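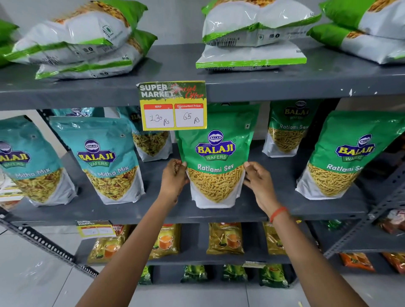
How many shelf restocking clips before the model stops guessing?

Home - Topics - Tags - Members

Teodoro Robles
We are recording people straightening snack pouches on a store rack, head view only, to train a policy for two arms. I have 96 clips and the grasp point it predicts is all over the place. Do I need more clips or better labels?

Hayley Gosling
More clips. We had 2000 before ours settled down.

Iñaki Urquijo
Check the labels first. Upright pouches and ones lying down need separate tags - if both are just "pick," the model averages them. Also write down which hand does what.
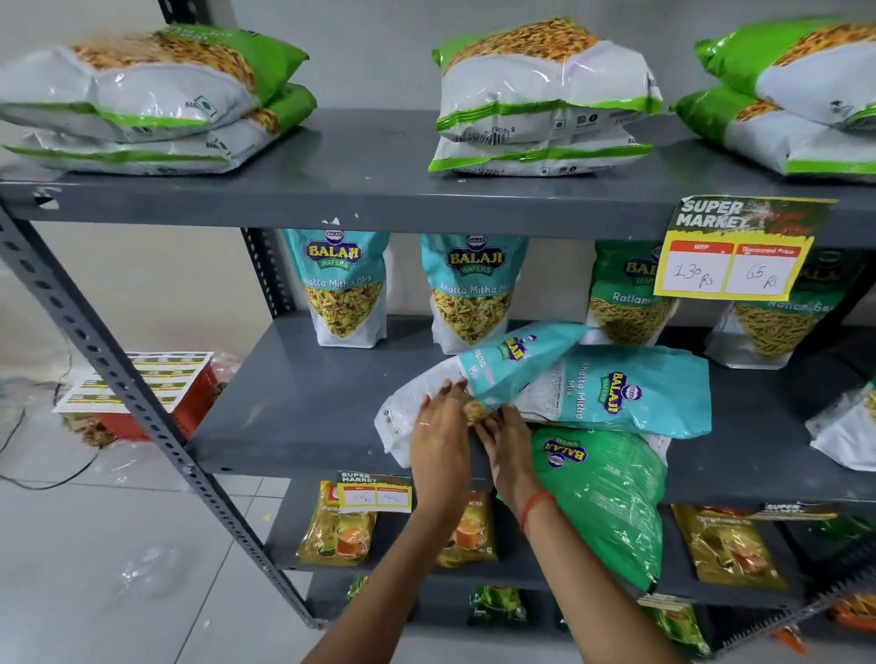

Khatta Mitha Mix packet on its side, a hand at each end

I would relabel 16 clips by hand, retrain, and compare before recording any more. Mix up the starting layout too.

Julián Arrieta
Same problem here, following.

Related
Labeling two-handed grasps
Crinkly packaging and depth errors
Splitting long clips into steps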